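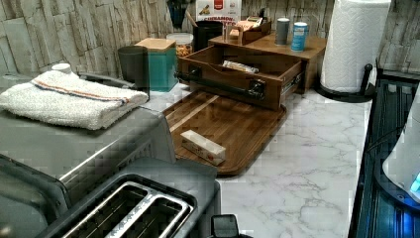

Re-teaching the drawer pull on the kitchen counter cell

Cell docs > Kitchen counter > Setup and care

Overview Setup Daily checks Repair Parts Contact

This page covers the drawer routine on the counter cell: the Rondivar arm, the Plomevex two-finger gripper, and the wooden organizer with the pull-out drawer. Do it after a fingertip change, after the organizer has been moved, or when the drawer stops short of its open position more than once in a shift. Allow an hour the first time.

You need the teach pendant, a 3 mm hex key, a steel ruler, painter's tape, and a dry cloth.

1. Put the counter back to layout B

Stop the program, open the gripper, and park the arm in HOME. Leave the drive power on but drop the speed to 10 percent on the pendant.

The organizer goes in the middle of the counter with the bar handle toward the arm base. The wooden board lies flat in front of it, with its far edge under the front of the open drawer and a slight angle is fine. The toaster, the canisters and the paper towel holder are part of the layout and stay out. The planner treats them as fixed obstacles, so check them against the printed layout sheet before you go on.

Leave the small tray and the two canisters on the organizer's top shelf. The drawer was tuned with that weight on it.

2. Check the drawer by hand

Pull it out and push it in a few times. It should run freely the whole way. If it drags, wipe the metal slide with the dry cloth and look for crumbs. No oil - it ends up on the fingertips.

Take hold of the bar handle and twist. If it moves at either bracket, tighten the screws from inside the drawer face. A handle that shifts even a little will pass the teach and fail later.

Put one wrapped packet in the drawer.

3. Fix the organizer in place

Set the organizer so its front edge is 259 mm from the base plate, drawer closed. Measure at both corners. Tape the back feet to the counter and measure again, as the tape tends to pull it a little.

4. Teach the three points

Open DRAWER_PULL on the Faron controller and jog the arm by hand.

APPROACH: fingers open, centered on the handle, 100 mm out from it.

GRASP: fingers around the bar, not touching the drawer face. Close the gripper slowly and watch the handle. If it moves sideways, you are off center. Open, correct, close again.

OPEN: pull straight back until the drawer has traveled 200 mm, then save. Don't go to the end stop. The arm will happily lean on it and trip the force limit (fault 106).

Save under a new name with your initials. Keep the old file until the new one has run a full day.

5. Test

Run the pull at 10 percent, then 50, then full speed, five cycles each. Keep a hand on the stop button for the first cycle at every speed. Watch the board as well as the drawer. If the drawer front catches it, the board is sitting too high at that edge and needs to be pressed flat or swapped.

Then run the packet pick, with the small white box on the board. The gripper should clear the box on the way out with the packet held.

If it still stops short

Fault 106 near the start of the pull is nearly always the grasp point. Teach GRASP again before you touch the force settings. The same fault near the end means OPEN is too far out. If there is no fault and the drawer just stays closed, the fingertips are slipping; look at the pads for wear and replace both together.

Force settings are locked. Ask Bohumila Skála for the code if you think they need changing, and bring the log.

Related pages
Changing Plomevex fingertip pads
Layout sheets A to D
Clearing fault 106
Faron controller: backing up programs
Spare parts from Ekwueme: how to order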